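Sharon Barasa has the kettle on before I've got my coat off, and there's shortbread on a plate, and it is a good ten minutes before either of us remembers I've come to ask her about clothes. She runs the mending evenings in Merncombe, upstairs from the old chandler's, and has done for six years now. She would much prefer to talk about the stairs, which are steep.

"I never set out to teach anybody," she tells me. "I had a bag of things I'd been meaning to get round to, and so did Neema next door, and we thought we'd do them together so it wasn't so dull."

Neema Nyaga still comes. So do the rest of them, 15 or 16 on a good night, with their bags of jumpers and pillowcases and school trousers. Sharon grew up with a mother who took in alterations, and she remembers falling asleep to the sound of the machine through the wall.

"She could turn a collar while telling you off," Sharon says, laughing. "I can't do that. I have to stop and look at what I'm doing."

I ask what people bring most often, expecting her to say socks. She shakes her head. Socks come in the winter, but once the weather turns it's all pockets and hems - people get their summer things out of the loft and find the hole they put away last August.

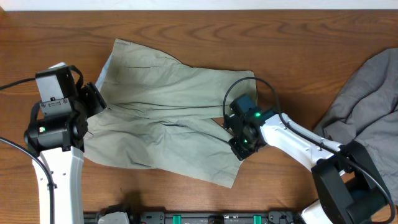 "Pockets go because of keys," she says. "Keys and coins. And you can patch a pocket with anything you like, an old shirt, a bit of sheet, it doesn't have to match. I tell beginners to start there. If the stitches are wobbly, so what?"

She is less easy-going about pressing. Everything gets ironed before it's pinned, and she'll send you back to the board if she thinks you've skimped. Maarten Van der Linden, who joined last spring to fix one coat and hasn't left, was sent back twice on his first evening.

"He sulked a bit," Sharon says fondly. "Then he brought a cake the week after, so I think we're all right."

We have another cup. She shows me the coat she's working on herself, a heavy navy one with the lining gone at both armholes, and says she hopes to have it finished before the warm weather, though she said that last year as well.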